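Setting the Table at Skuver
An open day on dish handling, from the far side of the rail
2/27/23

The arm at the third station had been stationary for most of a minute before anyone in the visiting group asked whether it was working. It was. The controller was holding position while the operator changed the speed limit from 50 percent to 40, and the joints stayed powered throughout. A moment later it lowered itself over the tabletop and went on.

Skuver opened its workshop to visitors for one day at the end of the winter. The company builds handling cells for commercial kitchens and has spent its last two development cycles on tableware. The product on show was called Irkum, a single arm with a two-finger gripper and a camera mounted close to the fingers. A second system, Ardeleanu, handles stacking and racking, and was shown only as a powered-down cell with its covers off.

Tableware is a less forgiving load than it looks. A carton has flat sides and a printed label. A bowl has a curved wall, a rim of uneven thickness and a glaze that behaves like a poor mirror. Suction works on the flat center of a plate if the plate is clean, and works badly on almost everything else in a dish room. Skuver tried cups early on and dropped them. Irkum grips the rim, with one finger inside the wall and one outside, and closes until the motor current reaches a set threshold.

The threshold is where the effort has gone. If it is too low, the bowl rotates between the fingers as it leaves the table. If it is too high, the glaze chips at the contact point, and a chipped bowl has to be thrown out. The engineers keep a separate value for each class of dish and adjust it when the dish is first lifted, using the change in current as a crude scale. There is no force sensor in the wrist. One was tested and removed for reasons of cost and cable routing.

The demonstration followed a fixed order. The operator laid out dishes by hand, stepped back behind the line, and started a run. The arm moved to a viewing height, took its images, chose a target, and descended. On the monitor beside the cell, each candidate grasp appeared as a short line across a rim, with a score next to it. Visitors could watch the scores change as the arm came down, which was more instructive than watching the arm.

Scores near a plate were consistently lower than scores near a bowl. A plate offers little height for the outer finger to work with, so the fingertip has to travel almost flat to the table and slide under the border. The planner leaves plates until the taller pieces are gone, unless told to do otherwise. An operator can override the order from a tablet, and one did so for the group. The arm approached the plate at a shallow angle, stopped short, backed off and tried again from the opposite side. The second approach held.

Anine is the name of the software layer that does the choosing. It was trained on recordings from the workshop's own stations, and the set in use on the day of the visit held 3713 runs. Each run is a single layout, from first image to last placement. Failed runs are kept and tagged. The view that goes into the training set is the one from the wrist, with the fingers always in it, and Skuver does not mask them out. The software uses their position as a reference for scale. 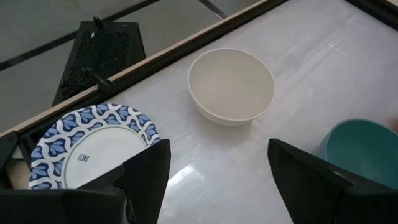
Glare is the fault that comes up most often in conversation with the staff. A bright patch on a white surface can swallow the near side of a white rim, and the software then has to infer the rest of the circle from whatever arc remains. Turning the lights down helps the camera and annoys the people working beside it. The present compromise is to take two images from slightly different heights before committing to a descent. Reflections shift between the two and crockery does not. This adds time to every cycle, and the company is open about wanting it back.

Patterned dishes raise a separate question. A printed border gives the camera plenty of edges to find, and most of them are of no use for gripping. Earlier versions of Anine sometimes proposed a grasp along a ring of decoration well inside the true rim. The current version weighs depth over color, and the staff consider the problem reduced but still open.

What Skuver did not show was a complete kitchen shift. There was no food residue on the day, no steam and no stack of mixed pieces dumped from a tray. The first trial of Irkum outside the workshop is planned for April, in a canteen with its own crockery and its own lighting. The thresholds will have to be set again from the start, one dish class at a time, and the staff have already asked the canteen for spare bowls.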